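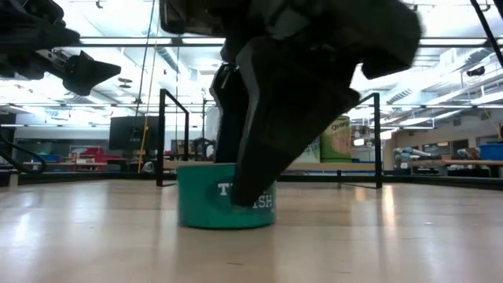 Cans on butcher block: on a board, or directly on the wood?
Kitchen and Pantry > Storage

defne_tekin
Topic starter
Good evening to all. I have a question which is maybe small, but my husband and I have discussed it for a week now. We keep our canned food on a long butcher-block table, at the far side, in two rows. Until November I put the cans directly on the wood. Then I moved one can of beans and found a brown ring under it. I sanded it and put Stetley oil two times, but the ring is still there if you look from the side.

Now I have put a flat wooden board under the cans. I like how it looks, and I can wash the board. My husband says it is a wood on a wood and the water will stay between them, so the ring will become a rectangle. Who is right? And do you put tall cans behind, or does it not matter?
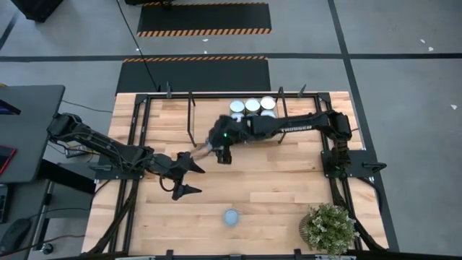 Posted by Mostafa Benkirane
7:40 pm

I am sorry to say it, but I agree with your husband. I had a cutting board lying in one place on my counter for one winter and under it the finish became white and sticky. If you want a board, glue small feet under it so the air can pass. The height of a coin is enough.

For the ring, I think the cause was a wet can. I dry every can with a towel when I come from the store, also the bottom. I have more than 40 cans directly on wood and no rings.

yasaman.h
8:05 pm

Mostafa, a towel does not help if the can sweats. My pantry is against an outside wall and in the cold months the cans become wet by themselves. So I am for the board, and I also lift it when I clean the table. I do not have feet under it, because with feet the crumbs go below and then I have ants. I prefer to lift.

About tall and short: the short ones in front, always. I had a 225 g can of mushrooms behind the tomatoes for so long that I bought three more of the same.

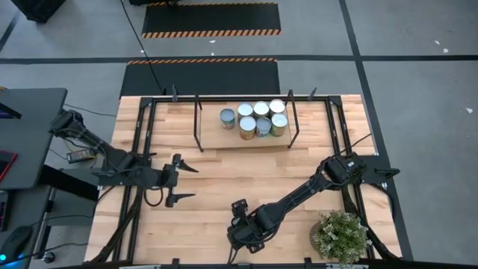

And if you have different labels, please do not sort them by color as my sister does. It is very nice for two days. After that one can is standing alone at the side because it does not belong to any group, and it stays there until it is expired.

Bijan Farahani
8:32 pm

I sort by color and I have no problem with it :) Green is vegetables, brown is beans and meat. But it depends on which brands you buy.

To Defne: did you wait between the two coats of oil? The can of Stetley I have says 60 minutes, but my kitchen is cold and I leave it until the next day. If the first coat is still soft, the second does not go in.

defne_tekin
8:51 pm

Thank you Bijan, I waited maybe half an hour, so this is possibly my mistake. I will sand again.

Yasaman, I have exactly such a can at the left side, standing alone.

Another thing. I keep also the empty flat tins, for screws and for seeds. Can these stand on the oiled wood without a board? They have no food in them.
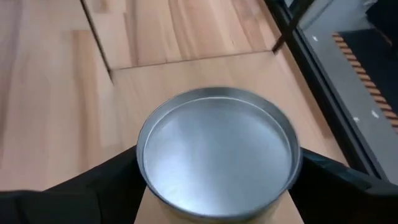
Shallow round tin, empty, lid off.

T. Esfahani
9:20 pm

For empty tins I see no danger if they are dry. Look at the rim below, the water from washing hides there. I put mine upside down in the oven after baking, when it is switched off but still warm.

Mostafa Benkirane
9:34 pm

Or a towel.

yasaman.h
9:36 pm

The towel does not go inside the rim, Mostafa.

Bijan Farahani
10:02 pm

Defne, when you sand, go with the direction of the strips, and sand a bigger area than the ring. If you do only the ring you will get a low place and the can will not stand straight. Please write how it became.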